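Tretunell Library Service
13th June
Posted by Gobnait Noonan, Public Access

1. The Tretunell Library Service will replace the public computers in its reading rooms between now and the end of September. This thread sets out what will change, when each branch is affected, and what borrowers are asked to do.

2. The service has 160 public computers across four branches: Tretunell Central, Clamitz, Kumsa and Uvby. Most were bought in a single order and have reached the end of their planned life. Many are slow to start, and several can no longer take the current version of the catalogue software.

3. Work begins at Clamitz, followed by Uvby and then Kumsa. Tretunell Central will be last, as it has the largest reading room and the heaviest use during the summer examination period. Each branch will keep at least four computers open to the public while its own work is under way.

4. Opening hours do not change. The ground floor study tables, the newspaper room and the children's library are not affected at any branch. Printing and photocopying will continue from the existing machines, and the charges remain the same.

5. Bookings made before today will be honoured. Where a booked computer is out of use, staff will move the booking to another desk at the same time. Where no desk is free at that time, the borrower will be contacted by telephone or by letter, according to the preference on the membership record.

6. Sessions during the work will be limited to one hour at Clamitz, Uvby and Kumsa. The present limit of two hours stays in place at Tretunell Central until its own work starts. Extensions may be given at the desk when there is no queue.

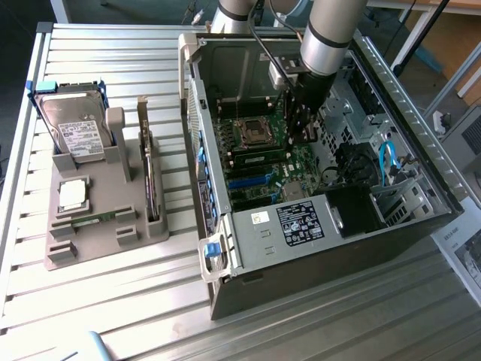
7. What happens to files that borrowers have saved on a library computer?

All files left on the old computers will be erased before the computers leave the building. The service does not keep copies and cannot recover a document once this has been done. Borrowers should save their work to a memory stick or send it to their own email account at the end of every session. Memory sticks may be bought at any desk.

8. The reading rooms were last surveyed in the spring, and 1286 borrowers returned the form. The most common request was for larger screens. The second was for quieter keyboards, which came chiefly from those who use the study tables next to the computer desks. Both requests have been written into the order.

9. A smaller number of replies asked for more desks that can be raised and lowered. Each branch will have two of these by the end of September. They may be booked in the usual way, and staff will give priority to wheelchair users and to anyone who finds it hard to sit for long periods.

10. Screen reading and magnifying software will be available on every new computer. At present it is limited to one desk in each branch, and that desk is often taken. Large-print keyboards will be kept behind the counter and lent on request for the length of a session.

11. The local history index will move with the new computers. It holds almost 2000 entries on parish records, maps and estate papers, and can now be searched only at Tretunell Central. From September it will be open to readers at all four branches. The original papers stay in the strong room and must still be requested a day ahead.

12. Old computers in working order will be offered to schools and registered charities in the district. Applications should be made in writing to Hawi Gashaw, Head of Branch Services, at the Tretunell Central address. The service regrets that it cannot sell or give computers to private persons.

13. Short introductory sessions will be held at each branch in the week after its new computers come into use. They are free, last forty minutes and cover signing in, printing, saving a document and searching the catalogue. Places should be reserved at the desk. Those who have never used a computer are welcome — a separate beginners' course will be announced in the autumn.

14. Membership cards and PINs do not need to be renewed. Borrowers who have forgotten their PIN may have it reset at any branch on showing their card and one proof of address. For reasons of privacy this cannot be done by telephone or in reply to this thread.

15. Under-16s will continue to need the consent of a parent or guardian to use a public computer. Forms already held by the service remain valid. New forms may be collected from the children's library or from the main desk.

16. Comments on the programme may be left in the box at each branch or sent by post, marked "Reading Rooms". Those received by the end of July will be considered before work starts at Tretunell Central. Replies will be sent where a name and address are given.

17. A correction to an earlier notice: the Kumsa branch has 24 public computers and not 42 as stated. The total for the service was correct. The notice in the Kumsa entrance hall has been replaced.

18. Dates for each branch will be posted on this account and on the notice boards one week before work begins. Enquiries about existing bookings should be made to the branch concerned — the desk telephones are answered during opening hours, Monday to Saturday.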